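April 2024

Second night in Iltmont, and I should be asleep, but my head is still going round and I promised myself I would write things down this time while they were fresh. Last July I came home from the mediation week with a notebook full of arrows and single words underlined twice, and by the end of the month I couldn't have told you what any of them meant.

So. We started in the big upstairs room with the chairs in a horseshoe, which Iolanda Pacheco is very firm about (she moved mine back into line with her foot while still talking, and smiled at me the whole time). She is leading the listening part of the course and Onni Miettinen has the harder half, the practice disputes. I had been dreading those. I like people to get along and I tend to rush them toward it, and I knew that was going to be noticed sooner or later. It was noticed before lunch.

The morning was mostly pairs. You talk for 5 minutes about an argument you still carry around, and your partner may not ask a single question or nod you along, and then they tell you back what they heard. I was put with Ekaette Nnaji, who works in tenant relations for the housing office in Ferell and has a lovely low voice that makes you want to tell her everything. I told her about the falling-out with my brother over Mother's house, which I had not planned on doing at all! And when she said it back to me she left out the money completely. She said, "You wanted him to ask you before he decided." Well, I had talked about the money for most of my turn. I sat there and felt my face get hot, and then I laughed, and then I was a little bit teary, and she just waited, the way we had been told to. I must call him when I get home. I have written that on my hand as well as here.

I don't think I did as well by her. She talked about a supervisor years ago who kept getting her name wrong, and I gave it back to her all tidied up, with a nice ending where everybody had learned something. She was kind about it, but she said, "I didn't say it ended." No, she hadn't. Iolanda came past just then and asked me to try again without the last part, and it was so much better and shorter.

Lunch was the lentil soup again. I sat with Jussara Cordeiro and Natanael Amaral, who came together from Assunção, the neighborhood center where they run the evening groups, and who disagree about nearly everything in a very affectionate way. Their quarrel today was whether you should ever let a group vote. Natanael thinks a vote at least gets people home in time for supper. Jussara says the ones who lose just stop coming, and then you have a peaceful room with half the people gone out of it. I kept turning that over all afternoon. We voted on the parking business at our own center, and I was so pleased with how smoothly it went, and come to think of it I have hardly seen the Hillside families since.

Then the practice dispute. Onni gave us a made-up quarrel between two groups sharing a hall, one that prays in it and one that holds dances, with a repair bill of 3,000 dollars that each side thinks the other should pay. I was one of the mediators. I lasted a few minutes before I said, "I'm sure we all want the same thing here," and Onni stopped us and asked the prayer group, quite gently, whether they did. They said no! They were enjoying themselves far too much. He had me go back and ask each side what they were afraid of losing, and then be quiet, and the quiet was dreadful, and then Jussara (playing the dance teacher) said her people had been asked to leave every other place they had tried. The whole room shifted after that. We never did get to the bill.

Tomorrow we swap roles and I have to be the angry one, which Ekaette says will do me a world of good. I have the handout to read before breakfast, and I want to find out whether they have a spare copy of the green workbook for our own group, and my feet are cold, so I am going to put on my other socks and turn out the light.

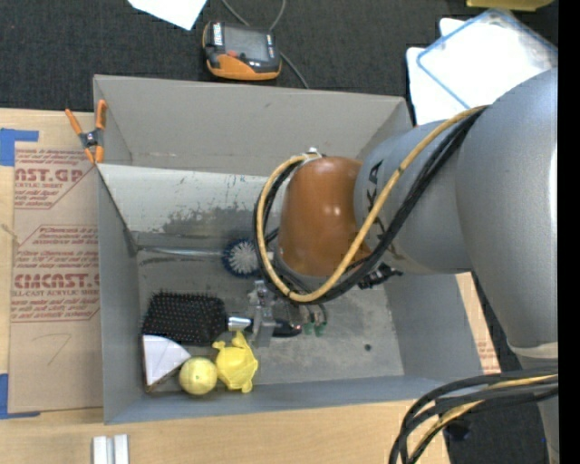 Up again for a minute, as I forgot to put down the one thing Iolanda said at the door that I most wanted to keep. She said that when she feels the urge to fix something she presses her thumb against her finger and counts to 3 before she opens her mouth. I tried it on the phone with Binano this evening, when she was telling me about the trouble with her landlord, and she talked for a good long while and then thanked me for the advice. I hadn't given her any. Good night.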